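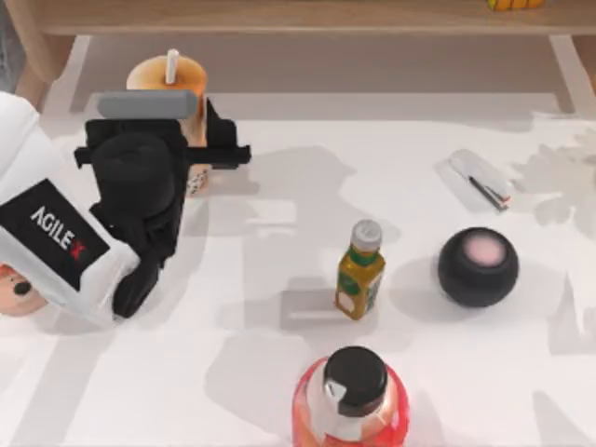

5月14日
文・Solomiia Zakharchenko(金工専攻)

オラール工房のコーヒーポットを写す 中間報告

はじめに

金工の授業で「気になる器をひとつ選んで、調べて、写しを作る」という課題が出て、私はオラール工房(Orar)の銅のコーヒーポットを選びました。理由はもう単純で、注ぎ口の形に一目ぼれしたからです! 胴からすっと出て、先のほうでほんの少しだけ下を向く。鳥のくちばしみたいなんだけど、鳥っぽく見せようとした感じはぜんぜんなくて、そこがいいんです。

最初は銀の燭台にするつもりで、先生にもそう言ってありました。でも鋳造と鍛造が両方入ってくるし、前期のうちに終わる気がまるでしなくて、早々に変更。ポットなら打ち出しの練習にもなるし、できたら自分でコーヒーを飲めるし(これは大きい)。

もとのポットについて

実物はブリルサイド工芸館(Brillside)の収蔵品で、12月に見せてもらいました。手袋をして持たせてもらえたのがうれしかったです。高さは159ミリ、重さは蓋こみで446グラム。写真で見ていたときはもっとどっしりした器だと思っていたので、持ち上げた瞬間に「軽っ」と声が出ました。学芸員さんに笑われました。

底には工房の刻印と、作り手のものらしい「Tran」という打刻があります。トランという人については、工芸館の台帳に「胴と注ぎ口を担当」と一行あるだけ。生まれた年もどこで修業したのかもわかりません。ただ、同じ打刻のある砂糖入れも一緒に見せてもらえて、縁の巻き方がそっくりでした。縁の内側に細い段がついていて、指でなぞるとかすかに引っかかるんです。これは勝手な想像ですが、蓋がずれないようにする段を、蓋のない砂糖入れのほうにもつい付けちゃったのかなと思っています。

オラール工房の器は、飾りがとにかく少ないです。彫りも象嵌もなくて、見どころは槌目と輪郭だけ。台帳では初期のものほど槌目がはっきりしていて、後のほうになると磨いて消してしまうそうです。私が選んだポットはちょうど間くらいで、胴の下半分には槌目が残っているのに、肩から上はつるっとしています。光の当たり方が途中で切り替わるので、低い窓のそばで見るとすごくきれいでした。

材料と道具

銅板は厚さ1ミリのものを使いました。当て金は学校にあるもので足りたけれど、注ぎ口の内側に入る細いのがなくて、古い鉄の丸棒を先輩にもらってグラインダーで削り、先を曲げました。磨きはロケロ(Rokero)のペースト。匂いがちょっと甘くて、実習室でほかの人に何の匂いか聞かれます。

型紙は厚紙で作りました。工芸館で描いたスケッチと寸法のメモだけが頼りで、注ぎ口の付け根の角度を測り忘れていたのに帰りの電車で気づいたときは、ほんとに頭を抱えました。あとからメールで問い合わせて、丁寧に測ってもらえたのですが、次に誰かが見学に行くなら、測る場所の一覧を先に作っていくのを強くおすすめします。

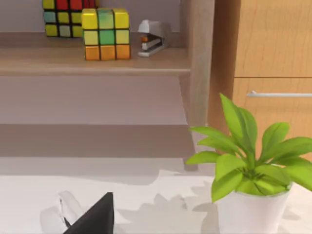
打ち出し

胴は円盤から絞っていきます。外側から木槌で寄せて、金槌でならして、なまして、酸洗いして、また寄せる。なましは6回を超えました。教科書どおりならもっと少なくて済むはずなんですが、私は一度に寄せようとしすぎるみたいで、しわが出るたびに戻ってやり直していました。

肩のところで一度、割れました。長さは小指の爪くらい。銅が硬くなっているのは音でわかると先生に言われていて、たしかに槌の音が高くなっていたのに、「あと一周だけ」と思って続けたのが原因です。なので今の胴は2個目です。最初のは半分に切って、断面の厚みを見るのに使いました。底が厚くて肩が薄い、というのが目で見てわかったので、これはこれで勉強になったかな。

2個目はだいぶましです。背の高さは型紙に合いました。ただ、腹のふくらみが実物より少し低い位置に来ていて、並べたらたぶんずんぐりして見えると思います。直すかどうかまだ迷っています。

注ぎ口

ここがいちばん時間を食いました。板を丸めて合わせ目を銀ろうでつなぎ、中に松脂を詰めて曲げるのですが、先端の「ちょっとだけ下を向く」がどうしても出ない。曲げると先がつぶれるし、つぶれを起こすと今度は上を向く。試作は紙、真鍮、銅の順に作って、銅のやつでやっとそれらしい線になりました。

水を入れて試したら、切れはまあまあです。ゆっくり注ぐと裏側をつたって垂れるので、口の縁をもう少し薄く、鋭くしてみるつもりです。実物がどうなのかはもちろん試せないので、そこはすごく知りたいんですけどね……。工芸館でも水を入れたことはないそうです。

取っ手と蓋

取っ手は梨の木で、今は荒削りまで。実物の取っ手は後から交換された可能性があると台帳に書いてあって、たしかにピンの頭だけ色が新しかったです。だとすると、今の取っ手をそのまま写していいのか? 先生に相談したら「自分で決めて、決めた理由を書きなさい」とのことでした。私は今の形で写します。手に持ったときのつり合いがとてもよくて、あの軽さの印象はこの取っ手こみのものだと思うからです。

蓋はまだ円盤を切り出しただけです。つまみは小さな球で、ろう付けではなく裏からかしめてあります。蝶番の板が思ったより薄いので、先に端材で一度練習します。

残りの作業

腹の位置を直すか決める。注ぎ口を胴に付ける(こわい)。取っ手の仕上げと油ふき。蓋と蝶番。それから槌目をどこまで残すかですが、肩の境目はペーストで磨く前に鉛筆で線を引いておいて、工芸館のスケッチともう一度見比べてから決めます。砂糖入れのほうは時間があれば図面だけでも描いて、最終報告に付けます。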